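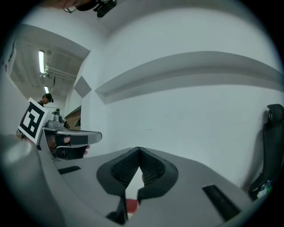
Which way should the door of a Simard storage cabinet open?
Toward the wall side of the doorway, so that the open door never blocks the way through.

4.2 Placing the cabinet near a doorway

Before you start, check that the floor is level and that the room door can swing through its full arc. Two people are needed to lift the cabinet.

1. Measure 30 inches from the door trim along the wall and mark the point with tape.

2. Set the cabinet with its hinge side on the mark. Keep the back panel 2 inches from the wall — more if there is a baseboard heater.

3. Turn each leveling foot by hand until all four touch the floor. Tighten the lock nuts.

4. Fix the wall bracket to a stud with the screws from bag B. Do not use the shorter screws from bag C, which are for the shelf clips.

5. Open and close the cabinet door several times. If it drifts, go back to step 3.

Note: Bimus cabinets made before April have a one-piece bracket. Order part 228 if the holes do not line up.

CAUTION: Do not load the shelves until the bracket is fixed. The total load must not exceed 100 pounds, spread evenly, with the heaviest items on the bottom shelf.

Note: The Oline shelf insert can be added after the cabinet is in place — see section 4.3.

Section revised August 18, 2020. Checked by Catherine Gunn, Farnotness.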